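Refinishing a long wood workbench top: oil or polyurethane?

Posted by dustwood_dan in Woodworking and Finishing, 22 March 2018

I have a long workbench in a closed room off the garage and the top needs a new finish before summer. 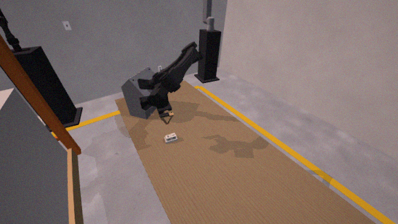
The house was built in 1961 and the top came out of the old kitchen, so I don't know what was on it before. I sanded a corner with 120 grit and the paper clogged up right away with something yellow and gummy. Water used to bead on it but now it soaks in near the middle and leaves a dark ring.

I do mostly small repairs, some gluing, and now and then I cut leather. I had a quote of $297 from Oncombe Floors to sand it and put on three coats of polyurethane. My brother-in-law says to just oil it and save the money. Which one holds up better to glue drips and being scraped? Also, do I need to get all of the old finish off first?

4 replies were merged or removed. 3 remain.

benchrat61
Oil it. I've used Zesier bench oil for 11 years on mine and never had a problem.

Millpond Carol
It depends on how you treat the bench. Polyurethane makes a film on top of the wood. It resists water and most glue, but once you cut through it with a knife, moisture gets under the edge and it starts to peel. To fix it properly you usually end up sanding the whole top again. Oil soaks in, so a scratch can be sanded and wiped over in ten minutes. You do have to redo it once or twice a year.

With leather cutting I would go with oil and put a cutting mat down. Rub a little paste wax over it after the oil has cured and most dried glue will pop off with a plastic scraper.

Yes, you need to get the old finish off for oil, or it won't soak in evenly. Yellow gum on the paper sounds like old varnish or shellac. Put a few drops of denatured alcohol on a spot you can't see. If it goes sticky in a minute or two, it's shellac and will wipe off with more alcohol. If nothing happens, use a stripper and then sand 80, 120, 150. In a house that age, test any painted parts for lead before you sand them.

Lay your oily rags flat outside to dry. Don't leave them in a pile, they can catch fire on their own.

assuncao_joinery
Agree with most of the above. The dark ring won't come out with sanding alone if it goes deep. Oxalic acid (sold as wood bleach) usually takes it out. Wear gloves and eye protection, rinse it well, and let the top dry a couple of days before you finish it. Do the underside too if you can reach it, one coat is enough. And $297 is not a bad price for that much sanding if you don't own a good sander.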